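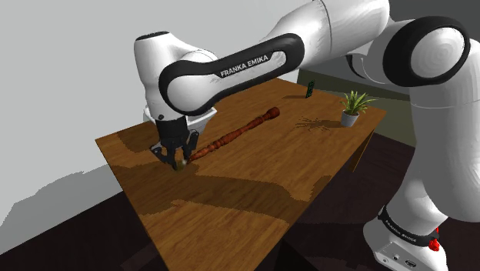 Lekia is out of beta this Tuesday, and I'm so happy to finally write that! I'm Kaja Dzene, product lead at Bukach, and Lekia is our simulation pack for people who teach robot arms to handle awkward objects (long turned wooden rods, for one, on a virtual wood table).

You get 41 ready-made tasks with a Franka Emika arm model, plus an editor for building your own. Our testers ran 1,347 sessions over the winter and complained a lot about the lighting controls, so Margus Lūse rewrote those from scratch. Thank you, Margus!

Licenses run for 12 months and cover up to 10 seats. For a trial key, write to Aušra Kairys on the Bukach press desk.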